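The kettle was already on when I got to Ercombe for the Wevberg open day, and so was the big screen. I'd come to talk to the engineer who runs the simulation side (she asked me to leave her name out, fine by me!) and we ended up perched on two stools at the back, with cookies, for most of the afternoon.

Wevberg is the practice world her team built for a two-handed robot. Everything happens on a plain gray table inside the computer. "People walk in expecting a metal giant," she told me. "Then they see a tray and a cup and they sort of deflate. Give it ten minutes and they're leaning in."

I was leaning in after two. I asked why the objects were so basic, and she laughed. "You should try picking up a bar with somebody else's fingers. Basic is plenty."

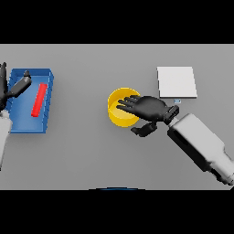

The right hand over the yellow cup, with the red bar lying in the blue tray.

She used to work at Lindgren on packing lines, where the grippers had two flat jaws and that was that. Going over to hands with fingers and thumbs was a shock. "My first month I did nothing but thumbs. I dreamed about thumbs." The version on show in Ercombe had been through 674 practice runs since April, and she'd watched far too many of them on her couch at home.

Does she get attached? "Oh, terribly. I talk to it. My kids have caught me saying 'left a bit, sweetheart' to a laptop."

A couple of visitors wandered over at this point and wanted to know if the hands work as a team or each do their own thing. Her answer was that it depends on the task you set, and that planning for both together is the part she finds hardest. Then she got into joint limits and I lost the thread for a while, I'll admit.

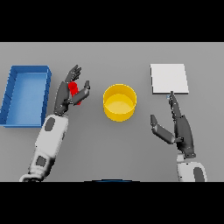 Left hand holding the red cylinder, right hand down by the white board.

The money comes from Prullov, who paid for 57 days of computer time, and she's already fretting over how to spend what's left. I asked what she'd do with a bigger budget. "More objects. Ugly ones! Socks, a bag of rice, a bunch of keys. I have a list on my fridge."

Over 200 people signed up for the day, and by four o'clock the cookies were gone. She was still at the back when I left, showing a boy in a dinosaur sweater how to start the next run.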